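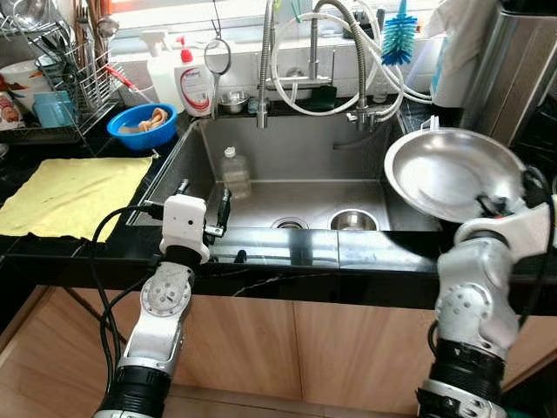
I keep getting asked if robots can do the dishes yet. My answer in March was no. Now it's sort of, if you have time to spare.

Picking up a plate is mostly solved. A steel one has a rim, and two fingers can hold a rim. Forks are harder – they lie flat and they shine, and the software has trouble telling the handle from its reflection. I'd still load a rack faster myself. 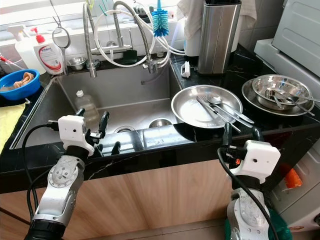
Both grippers at the sink, with the plate and cutlery on the counter.

What bothers me more is the bowl stage. A person turns a bowl without thinking, while a machine has to let go and grab again. In the Murnano trials I followed, one bowl took almost 24 seconds.
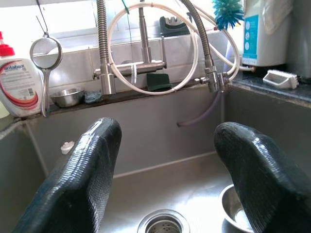

Peadar Moriarty wrote to say I'm too generous, and that he'll believe it when one can scrub burnt rice off a pot. I haven't seen that done either.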